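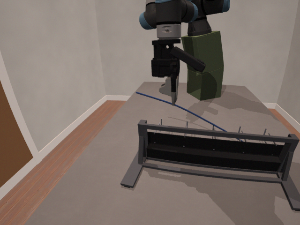
*A thin blue cable on a long table.*

Have you ever wondered how your voice gets all the way to Grandma's house when you call her? It's a pretty long trip for a little "hello," and most of it happens inside wires and cables!

Let's start with **copper**. Copper is an orange-brown metal, and electricity loves to travel through it. Inside many cables there's a copper wire, sometimes thinner than a noodle, and around it is a soft plastic coat. The coat keeps the electricity in where it belongs (and away from your fingers -- which is why you should always tell a grown-up if you find a cable with a torn coat).

Some cables have no copper at all. They carry **light** through threads of glass as skinny as a hair! The light blinks on and off, faster than you could ever blink, and the blinks are a kind of code for words, pictures and songs.

And why so many colors? In a big building like the old telephone office in Brerkisell, there were 889 cables in one room. Imagine looking for the right one if they were all gray! Colors help the workers follow a cable from one end to the other.

**Try it:** Ask a grown-up to help you find 2 cables at home. Where does each one go?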